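The first thing I did at the Samstead lab was fail to put a lid on a lunch box. I had the gripper in my right hand, a trigger under my finger, and Pascal Poulain standing at my elbow saying "slower" in the kindest voice you can imagine. I went slower. The lid went on the floor.

I'd come up to see the Kosten study, which has been making the rounds among people who teach robots to do chores. The idea is easy enough to explain over coffee (and we did have a lot of coffee). You don't drive a robot around to gather lessons for it. You carry its hand! A person picks up the gripper, does the job at an ordinary table, and a camera on the tool records what the fingers are up to. Later a robot arm with the same fingers tries to learn from all that footage.

What the Kosten team wanted to know was whether the boring parts matter. Most groups trim their recordings hard, so you get the grab and the release and not much else. Poulain's group kept the approach, the hovering, all those seconds when the fingers are wide open with nothing between them.
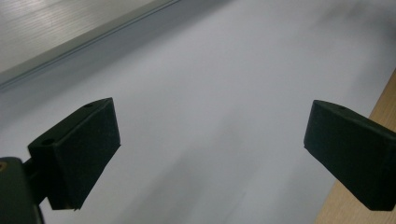
Jacquet thinks the waiting is worth more than the grabbing, and told me so twice before lunch. A robot that has only ever seen the grab, the argument goes, has no clue how to get itself into position, so it lunges.

And I have to say, having watched it lunge, I get it. They ran two versions for me side by side, one trained on trimmed clips and one on the full-length stuff. The trimmed one came down on a plastic tub like a gull on a french fry. The other one sort of drifted over, paused, shifted a little to the left and closed. I wanted to clap.

The numbers are friendly too. The team recorded 2359 demonstrations with 50 people, most of them from Trosmont and most of them new to the thing, like me. Then they cut a trimmed copy of the whole pile, trained on each, and gave both robots the same 269 trials with kitchen stuff, none of it used in training. The full-length robot came out ahead in all but one of the six task groups. The odd one out was stacking cups, where the two finished level, and Poulain got a bit gloomy when I brought it up.

I took another turn after that, on a white tabletop with a metal tray and a clear container, and this time I tried to think about my approach. It's surprisingly hard to hover on purpose! You start noticing your own wrist.

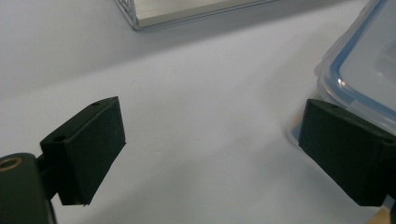
Poulain's answer to that was that I should stop thinking about it, as the recordings where people try to hover nicely are the least useful ones they have. What they want is the hesitation you don't know you're making.

So I quit trying and chatted about my drive up while I worked, and my clips went into the March batch with everybody else's. The next round will look at whether you can keep the pauses and still throw out the real dead time, when someone is scratching their nose or looking for the lid. I asked how you tell the two apart. They're still arguing about it, and the coffee had run out by then.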